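Leave the Mugs Out

By Pacita Evangelista
November 3, 2020

Every fall the home section of our paper runs a piece on clearing your kitchen counters and closing up your shelves. This year's version told readers that open shelving was finished, that it collected grease, and that anyone with sense would put a door on it. I have lived with one open shelf in a small kitchen for 18 years and I want to argue the other side, at least for one shelf and at least for cups.

I should say what I am not defending. I have seen kitchens where the upper cabinets were all torn out and replaced with planks, and where the owners then had to find a home for the cereal, the rice cooker, the medicine and the good platter. My cousin in McKinnon did this. She spent a good deal of money on it and put two cabinets back within the year. A kitchen needs doors. Most of what we own in a kitchen is ugly or greasy or half used up, and it belongs in the dark.

Cups are different. A cup gets used every day, sometimes four times a day. It gets washed every day too. The complaint about dust and grease makes sense for a fondue pot, but a mug on an open shelf in a house where people drink coffee doesn't stand still long enough to get dirty. If it does, you have too many mugs, and a door won't fix that. It will only let you forget about them.

That is my main point, really. A closed cabinet is a place where things pile up. When we moved my father out of his house in Vonska, my sister and I emptied the cabinet over his coffee maker and kept pulling out cups until there were 41 of them on the table. He lived alone. He drank from the same brown one each morning. The rest had come from banks, conferences, a tire store, and people who did not know what to get him for his birthday. He hadn't decided to keep them. The door was shut and he never had to decide.

On an open shelf you see what you have. When somebody hands you another mug, you have to look at the row and pick which one goes. It takes a minute. I have done it many times and I can't name a single mug I miss.

The second complaint is about looks. Open shelves look messy, people say, and they often do, when there's a stack of mismatched bowls leaning on a cookbook leaning on a jar of old lentils. The answer is to put one kind of thing on the shelf and leave it at that. Mine are plain and they match, because I bought them together at a closing sale at Trilitz, the housewares store on our main street that is now a phone shop. I would not go out and buy a matching set just to have it on display. But if you already own one, there's no reason to hide it behind wood while you hang a print of a coffee cup on the wall next to it. I have seen that done.

A dark cabinet over a gray counter wall can make a small kitchen feel heavy, especially in November when it gets dark before supper. Paint is one way to deal with it. New doors are another. Urkico, the kitchen company out by the highway, gave me a price of $2684 to reface four doors in a lighter finish. I thought about it for a week. Then I moved the spice jars off the shelf and put the cups up there, and the kitchen got some color for nothing.

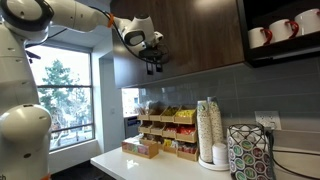

Does an open shelf need more cleaning than a closed one?
It needs more frequent cleaning, but the job is shorter. I wipe mine on Saturdays when I do the stove, and it takes less time than finding the step stool.

People who rent have asked me whether any of this applies to them, since they can't put up a shelf without a landlord's say. It does. You can take the door off one cabinet. Keep the door and the screws, put the screws in a labeled envelope, and tape the envelope to the inside of the door. Stand the whole thing in the back of a closet. When you move, put it back on. I did that in my last apartment and got my full deposit.

I will grant one thing to the closed-door side. If you fry a lot, and the only free wall is right beside the burners, don't put cups there. Oil travels farther than you think, and a film of it on the rim of a cup is unpleasant. Put the shelf by the sink or near the window. If neither is possible, keep your doors shut and your collection small, and go through it twice a year.

The same home section says a person should be able to redo a kitchen for under $1000. I believe it. I also think a lot of that money gets spent because the kitchen bores us, and it bores us partly because everything we like in it has been put away. Before you buy the new doors, take down six or eight of the cups you use, wash them, and set them where you can reach them from the coffee maker. Give it until the end of the winter. The doors will still be for sale.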